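Call for Participants: Lurno Sim Challenge, student teams

Posted by the Tondby Robotics Club. Please share with your class / lab / group chat.

We need people. Five teams wanted for the Lurno challenge, 3 signed up so far, and the practice round opens in November. If you've been meaning to try robot programming and keep putting it off, read on.

What it is

A simulated two-arm tabletop challenge. Your team writes the code that moves the arms, opens and closes the grippers, and gets small objects from where they are to where they should be. All in simulation. No hardware to buy, no soldering, no lab access needed. You get a login, a starter room, a starter script and a list of tasks. After that it's up to you.

Tasks start easy (reach for a box and stop next to it) and get harder (pick up with one arm, pass to the other, put down without knocking anything over). Final task stays secret until the day.

Who can sign up

Any student, any major. High school juniors and seniors too, with a signed form from a parent or guardian. You do NOT need robotics experience. Some Python helps a lot. At least one person per team should be able to write a loop and read an error message without panicking.

We're also short on:
- testers (run other people's code, write down what broke)
- one or two people who like building rooms and objects, tables, shelves, that kind of stuff
- someone to keep the scoreboard page up to date
- judges, prior participants prefered

Testers and room builders can't compete in the same round, sorry. You'd know the layouts.

Time

Kickoff meeting 6 p.m., room 133, pizza while it lasts. After that one evening meeting a week plus whatever your team puts in on its own. Last year's teams said the first couple weeks are slow and then it eats your evenings. Plan for that. If you have a heavy midterm schedule maybe sign up as a tester instead.

How scoring works

Every run gets scored on task finished, time, and drops. Each team gets 2000 practice runs on the shared Gornard server. Sounds like a lot, goes fast if you leave a bad script looping overnight. Unused runs do not carry over to the final. Hitting the table with a gripper costs points. Hitting the other arm costs more. A human reset ends the run.

Full rule sheet goes out at kickoff, it's 57 pages but most of that is the function reference. Read the first part, skim the rest.

Prizes

Cho Cup for first place (it's a real cup, you have to give it back). Winning team also gets first pick of project slots for the spring class. Best tester report gets its own prize, to be announced.

What you need

- a laptop that can run a browser and a code editor
- decent internet, the viewer is slow on phone data
- a team of two to four, or just yourself and we'll match you up
- a team name we can print

How to apply

Send one email to the club address, subject line LURNO TEAM or LURNO TESTER. Put in:
- names, year and major (or school)
- which role
- what you've coded before, a couple lines is plenty
- evenings you can't make

No resume. No cover letter. Testers, please tell us about one bug you found in anything, ever. Solo people, say if you'd rather do planning code or gripper code so we can pair you with somebody useful.

We answer everyone, usually within a few days. If you don't hear back check spam and then write again, the club inbox is a mess right now.

Questions we keep getting

Can I get class credit? Maybe. Ask your advisor first, then we'll sign whatever needs signing.

Can I miss kickoff? Yes but send a teammate. The logins are handed out there.

Can we use code from last year? Your own, yes. Someone else's, only if they say ok in writting and you list it.

Do we pick the camera views? Yes, you can switch between room views and a close view at the gripper. Most teams end up keeping more than one open.

Does it cost anything? No.

From the simulator:
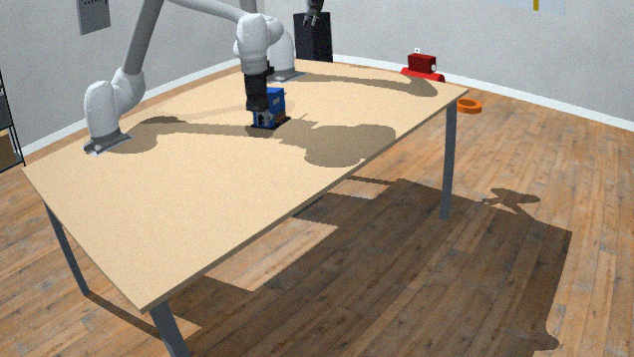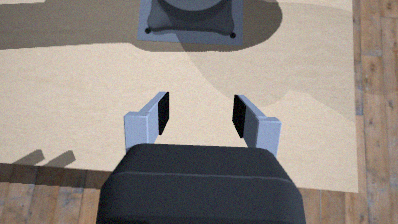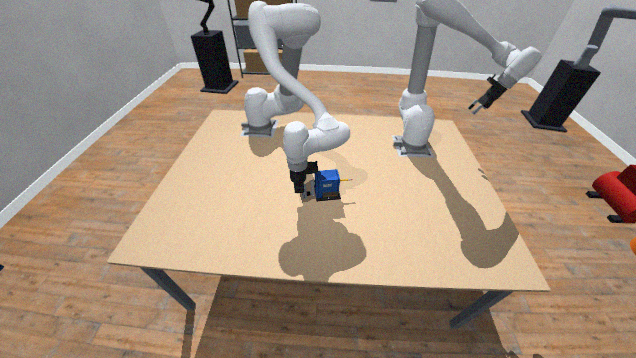

Simulator views. First and last: both arms on the table, one gripper down by the blue box. Middle: close view of an open gripper over the rug.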